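**Gripper picks fine with position control, drops the block with the new controller. Fingers or tuning?**

Asked by Declan Gilmartin, September 13, 2021

I'm comparing two parallel grippers in simulation before we buy one. Both mount on the same six-axis arm. One is the Varer with the long pointed fingers, the other is the Jekar with flat pads. The task is to pick a small block from the table and put it in a grooved tray.

With plain position control the Varer completed 1,787 of 2,000 attempts. I then switched to the Tierney impedance controller and the rate fell off badly. The block rotates between the fingertips during the lift and lands across the groove. The Jekar does not show this with either controller.

Settings:

- physics step 2 ms, control step 10 ms
- grip force limit 34 N
- translational stiffness 400 N/m on all axes
- friction left at the default for both finger models

The layout is the same in every run. The trays sit side by side on the mat, set at an angle to the table, and the arm reaches in over the tabletop with the fingers open.
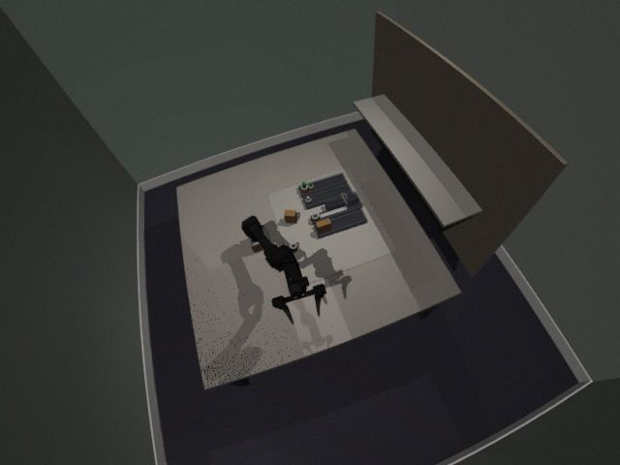 ## Answer 1 (accepted)

Catríona Flanagan

You have changed two things between your good case and your bad case. Pointed fingers give you close to a point contact on each side, so nothing resists rotation about the line between the tips. Flat pads resist it over an area. Position control was hiding the problem by holding the tips still.

Check the contact model first. If the simulator treats each tip as a point with sliding friction only, torsional friction is zero and the block is free to spin. In Drovulura this is a separate parameter on the finger geometry, and the default is off. Set it to a small non-zero value on both grippers and repeat.

Then:

1. Drop the physics step to 1 ms. Leave the control step alone.
2. Raise stiffness on the vertical axis only. At 400 N/m the arm sags under its own modelling error, and the tips close below or above the centre of the block.
3. Log the tip height at the moment of contact, for both controllers. Compare those numbers before you compare success rates.

If the heights differ by more than a few millimetres, the grasp point is your fault and the gripper is innocent.

## Answer 2

Malachy Breathnach

Just use the flat pads. We had pointed ones and went back.

> **Úna Dunne:** They may need the points to get between the trays. The pads are a good deal wider.

## Answer 3

Clodagh Sheehan

Agree with Catríona on torsional friction. One addition: 34 N is a limit, so find out what force is reached in practice. On our set-up the impedance controller started the lift before the fingers had finished closing. A short wait on measured force, with a timeout, sorted most of it.

> **Declan Gilmartin:** Torsional friction was off. With it on, and the vertical stiffness raised, the block stays straight in most lifts. I haven't tried the force wait yet. Contact height was 6 mm low under impedance control.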